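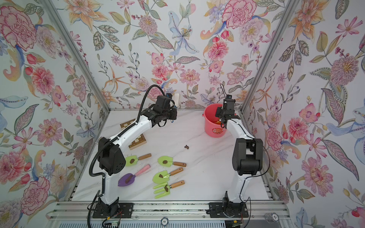
So I finally made it to the Bandent open day in May, mostly to find out what a two-arm bench would cost us, and I came home with dirt on my shoes and a much longer list! The bench I liked best had a pair of white arms on a rail, kids' garden trowels with clumps of soil on them, and flowery wallpaper on three sides (I want that wallpaper for my hallway).

Now the money part. Barkell quoted me 922 a month on lease for a pair, with delivery in 18 weeks. Fetix was cheaper but wanted wrist cameras as an extra – and spare grippers too. We have 31 square meters to play with, so one bench, maybe two. Ask what the service visits cost, by the way. I got up to 8 a year out of Barkell before the coffee ran out, and I'm still waiting on Fetix to write back.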